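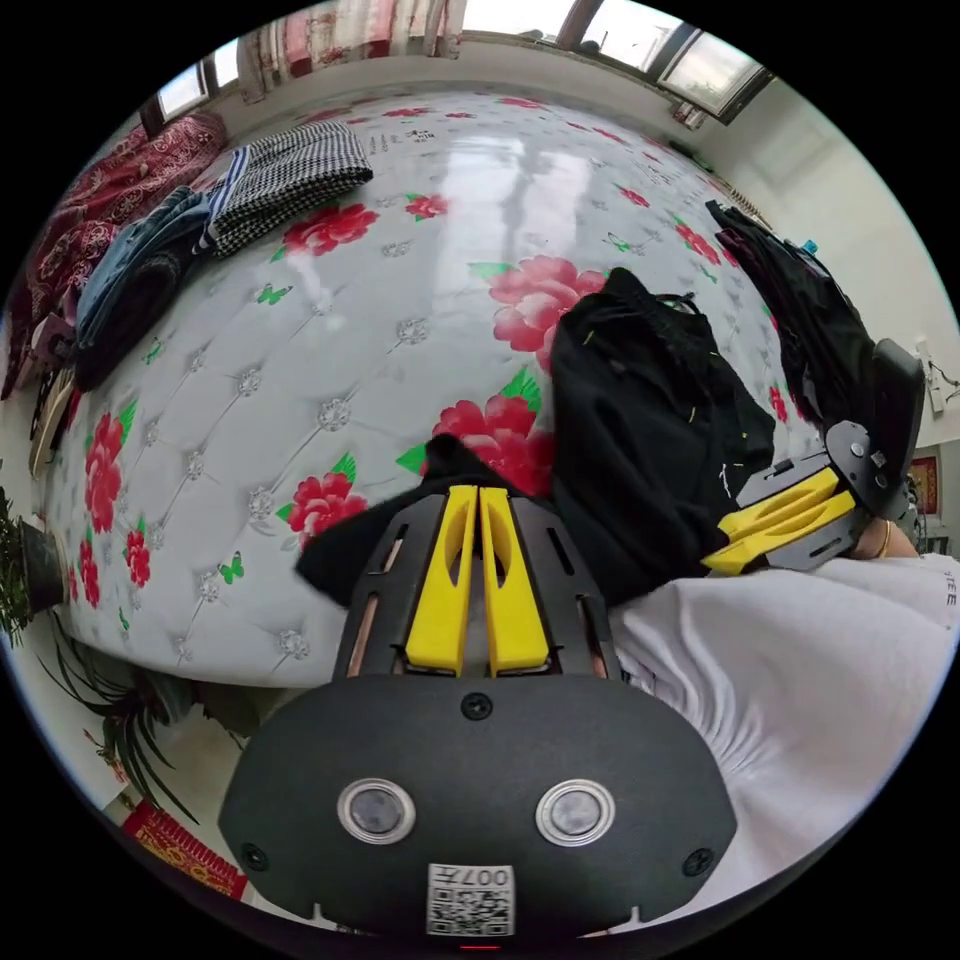 Can you really clean a creek with gravel and cattails, a Busthorpe resident wanted to know when we held our open evening by the lower pond. We said yes, with some patience, and then spent most of an hour talking about iron. It was the best question of the night and a good place to start this report, as the answer has become a lot more solid since we last wrote to Zutent.

Undside Creek Passive Treatment Project
Progress report to Zutent, covering the spring period through May

Where things stand

The treatment system at Undside is built and running. Water from the old mine drain now goes through the settling pond, then the limestone bed, then the two wetland cells, and back to the creek below the footbridge. When we sent our last report the second cell was a muddy hole with a liner in it, so this is a big step for us!

We planted the second cell in April. Cattails went along the inlet side and bulrush on the outlet side, the same layout as the first cell, which had come through the winter in good shape. Some of the bulrush near the outlet pulled loose in the first heavy rain and had to be put back in. It has held since then, and there is new growth along the whole edge.

Water quality

This is the part we are most excited about. Dissolved iron at the creek outlet is down 60 percent from the level we measured before construction. Our target for the first full year was 50 percent, so we are ahead, with the second cell only just starting to fill in. The pH at the outlet has gone from 5 and change up to a steady 6, and it stayed there through the wet weeks in April, when we fully expected it to dip.

Samples go to the Rahman lab. Turnaround was slow early in the spring while they were changing over their instruments, and one batch of results came back without the aluminum numbers. They reran it from the bottles they had kept, and the missing values are now in the data file. Aluminum is lower than before but it bounces around more than iron does, and we don't want to put a figure on it yet. We would like a dry summer stretch in the record first.

Manganese has hardly moved. That is normal for a young wetland and we said so in the proposal, but a few readers of the last report asked, so it is worth repeating. It usually takes longer for the right bacteria to settle in on the rock surfaces. The limestone in the second cell was left coarse partly for this.

Flow and the inlet pipe

The inlet pipe clogged in March. Orange sludge built up at the elbow just above the settling pond, the water backed up, and part of the flow went around the system through the old overflow for 2 days before we caught it. We flushed the line, cut out the elbow and put in a wide sweep with a cleanout cap. Flushing is now a monthly job and takes a single morning. The readings from those days are marked in the file and left out of the averages above.

The flow meter at the weir has been good apart from one dead battery. We also painted a plain staff gauge on the downstream wall, and we love it. Anybody walking by can read it, and several people have started texting us the level after storms.

Students and training

The engineering students from Busthorpe have been out in the field all spring. They did the survey of the finished berms, learned to calibrate the pH probes, and worked out the retention time in each cell with a dye test (the creek was briefly a very cheerful green, with the permit office told well ahead). The dye came through the first cell faster than the design drawings said it would. There is a short-circuit along the north side where the planting is thin. We would have missed this for a long time without the test, and the students are now drawing up a low baffle to push the water back toward the middle.

A couple of them came into the program planning on structures or roads and are now asking about water jobs. We are trying not to look too pleased.

Budget

Spending is in line with the plan. Pipe and fittings went over after the March repair, and the planting line came in under, as we were able to divide stock from the first cell. We would like to move the planting balance across to cover the repair and the baffle. A revised table is attached for your approval.

Next period

Build the baffle in the first cell and repeat the dye test. Measure sludge depth in the settling pond. Keep up monthly sampling, with an extra round at low flow in August. Start the insect survey in the creek below the footbridge, using the same riffles as the survey done before construction, so the two can be compared directly.

The gate at the Undside lane now has a combination lock. If anyone from Zutent would like to visit, please write to us for the code and bring boots.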